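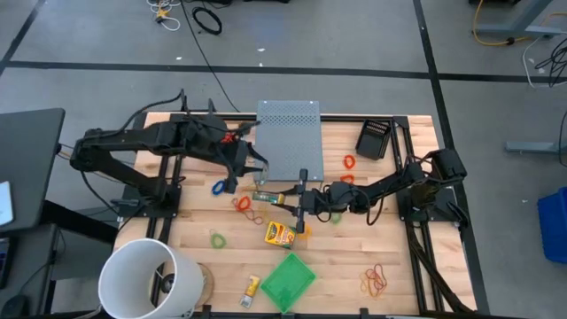 Minutes of the Nallitgate Studio Users' Meeting, Tuesday, 6.30 pm

Present: Temitope Adeleke (chair), Isabelle MacLeod (minutes), Obinna Ibrahim, Bello Okoro
Apologies: Kayode Igwe, who sent a list instead

1. Minutes of the last meeting
Agreed, once Bello's name had been spelt correctly in both places. The matter of the kettle was carried forward again.

2. Stationery on the wooden table
Temitope said the table had once more become the place where small things go to retire. Rubber bands in orange, red, green, blue and yellow were spread over a good part of it, with a heap of them towards the lower right and a tangle further left. The crayon box was lying askew over the green tray. The black mesh basket was at an angle near the corner, doing very little.

Obinna asked whether the bands were being kept for a purpose. Isabelle said she had bought a bag of 60 in April and had assumed they would be used to hold things together. Bello said that in his view bands belonged in the basket and crayons in their box, and that this had been his view at the last two meetings as well.

Kayode's list (item 4 of 11) proposed sorting the bands by colour. This was discussed for longer than it deserved. Obinna thought red and orange could share, as the two had clearly made friends already. Temitope ruled that all bands go in one container and that anyone wishing to sort them may do so at home.

Agreed: bands to the mesh basket, crayons to the crayon box, green tray for whatever is in use that day and emptied by whoever filled it.
Action: Bello, by next meeting. Isabelle to write a label for the basket.

3. The grey metal box
Isabelle asked that the perforated box stay at the back of the table and that its lid not be treated as a shelf. Obinna said he had only put a mug on it once. The minutes of the February meeting were consulted and the figure was amended to twice.
Agreed: no mugs.

4. Floor
Bello reported that the black tape on the concrete had been there long enough for people to start walking along it. Temitope would like the lines left alone until the Ekwueme order has gone out, after which the layout can be argued about properly. Nobody objected. Obinna asked to have it noted that he does not walk along them.
Noted.

5. Supplies
Skedatora have put up their delivery charge. Isabelle to ask Amico for a price on paper and glue sticks, and to order no more rubber bands under any circumstances.
Action: Isabelle.

6. Any other business
The rest of Kayode's list was taken as read, which is to say it was not read. Item 7, concerning the radio, will need him in the room.

Bello asked who has the spare key. Temitope has the spare key.

The meeting closed at 7.40 pm. Next meeting same time, same place – Obinna to bring biscuits.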